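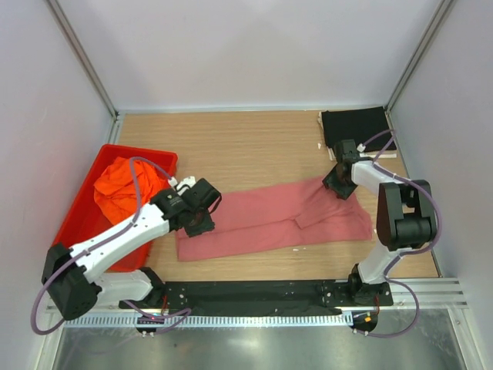 Ardalan Shokri

Household Skills, session 3: folding trousers (and what to do with the heap)

Right, these are my notes from the session, tidied up a bit for those of you who missed it and for those who were there but spent the time chatting at the back. You'll want a table, a tray or a shallow box, and three or four things out of your own clean washing. Bring proper clothes please, a mix. Last July everyone turned up with tea towels and we learned very little!

Setting up

I like a bare wooden table with the unfolded things in a tray on the left and the finished pile at the back on the right. A red tray does nicely, the brighter the better, as your eye goes straight to it. Things can sit in there as crumpled as you like. The orange top or whatever it is can wait its turn in a heap, it isn't hurting anyone. What I don't want is the heap creeping out across the table, which is how you end up folding one thing on top of another and getting both of them wrong.

If you're left-handed, swap it all over. Ehsan Fallahi does his back to front from everybody else and his piles are better than mine, so there we are.

Laying out

Trousers go down sideways, waist to one side and legs running across the table. I know most books have them pointing at you. Try it sideways first! You can reach both ends without leaning, and on a small table it's the only way they'll fit.

Hold down one end and take the other by the corner, the upper one at the waist if you can get it. Lift it a little (a small pinch of cloth, no more) and draw it gently away from the end you're holding. Then let it down again. Soft fabrics like jersey will stretch if you haul at them, so go easy, and if there's still a ridge in the middle smooth it with the flat of your hand.

Find the seams now. You want to be able to see where one leg stops and the other starts, and you want both legs the same length. If one has ridden up, fix it at this point, you won't be able to later.

The folds

Fold one leg over the other so the outside seams meet. The crotch will stick out in a little point, tuck that in. Then bring the hems up to just short of the waistband and fold in half again. For thick trousers stop there, for thin ones you can go into thirds instead, which is what we did at Memham and it stood up well in a drawer.

The pile

Put a sheet of stiff white card at the back corner and start your pile on that. You can then carry the whole lot off in one go. Black things I put down first as they show every bit of fluff, and I'd sooner have something on top of them. Speaking of which, pick up any white bits on the table before you lay out the next thing. Paper scraps, bits of tissue from a pocket, they all end up on somebody's knees.

For next time

Fold 2 pairs of trousers a day until we meet, the same way each time. Don't time yourself yet. Read the Gethin handout as far as the part on shirts, and have a think about sleeves, as we'll be starting with those.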